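The Plate Shelf Is Full Again

I said in July that I was done buying plastic picnic plates. I was not done. 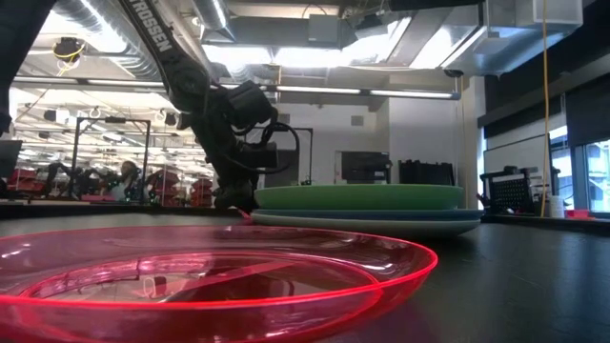 How the colored ones got started

My first love was always the opaque stuff, the speckled cafeteria plates and the pastel cups with the chunky handles. I didn't care for see-through plastic at all. It looked cheap to me, and I grew up with a drawer full of it, so I had opinions. Then Jolien Dijkstra mailed me a box of odds and ends she had pulled out of a garage sale (she never tells me what's in these boxes, I just get a tracking number) and at the bottom were seven little dessert plates in a clear orange. I put one on the windowsill to dry and came back an hour later and the whole sill was orange. That was it for me!

The maker's mark on those said Lostetti, in a squashed oval, with no country and no date. I have since found the same oval on tumblers, a butter dish, and one very ugly napkin ring. If you have anything with that mark and a box to go with it, please write to me. A box would settle so much.

What I look for now

Mold marks first. I turn everything over before I look at the front, which makes me a strange person to stand next to at a flea market. Lostetti pieces have a small raised dot in the middle of the underside, where the plastic went into the mold, and the dot has been trimmed off flat. The Skustomico ones, which get sold as Lostetti all the time, have the dot off to one side and you can feel it with your thumb. I've been fooled twice, both times by a photo with the plate face up. Ask for a photo of the bottom. Sellers don't mind, and the ones who do mind have told you something.

Second, the rim. Tiny nicks don't bother me, but a hairline crack starting at the rim will keep going. I had a green one go clean in half on the shelf with nothing touching it. I heard it from the kitchen.

Third, cloudiness. Some haze is just old dish soap and comes off with warm water and patience. Some of it is a thousand trips through somebody's dishwasher, and that haze lives in the plastic now — no amount of rubbing is going to help. I used to try toothpaste. Don't use toothpaste on the clear ones. It leaves fine scratches that you only see when you hold the plate up to a lamp, and then you see nothing else.

The catalog problem

I keep a list. It started in a notebook, moved to a spreadsheet, and as of last night it has 1,058 lines. Roos Van der Linden, who collects enamel and thinks plastic is for camping, asked me how many of those I'd rescue in a fire, and I had to go and make a sandwich while I thought about it.

Of those lines, 326 are plates, which is more than I would have guessed. The rest is cups, bowls, trays, salad servers, a few thermos lids with no thermos. I promised myself I'd stop and thin things out when I got to 1,000, and you can see how that went. I did give away a carton of duplicates in the spring, mostly yellow. I miss two of them.

What the list doesn't have is decent color names. The old leaflets are no help, because everybody had their own words for things. Zustico sold a color called "Supper" that I've seen in brown and also in a sort of mustard. I write down what I see in daylight, next to the back door, and I leave it at that. Pinks are the worst. One person's raspberry is another person's watermelon, and under a kitchen bulb they're both red.

Storing them

Upright in a rack is better than stacked, but I don't have the wall for it. So they're stacked, with a coffee filter between each plate. Paper towels work too but they leave fluff. Keep them away from the radiator. Keep them out of a hot car as well, and yes, I learned that one with a set of six, and now it's a set of five and a thing shaped like a potato chip.

Next I need to go through the trays, which are behind the vacuum cleaner, and I've been putting that off since before the holidays. If anyone has a Zustico leaflet with the tray sizes in it, even a bad scan, I would love to see it.

Recent posts
Oh, Another Butter Dish
Thermos Lids and Where They Go
Skustomico or Not? Checking the Underside
A Carton of Yellow, Free to a Good Home
Cleaning Old Salad Servers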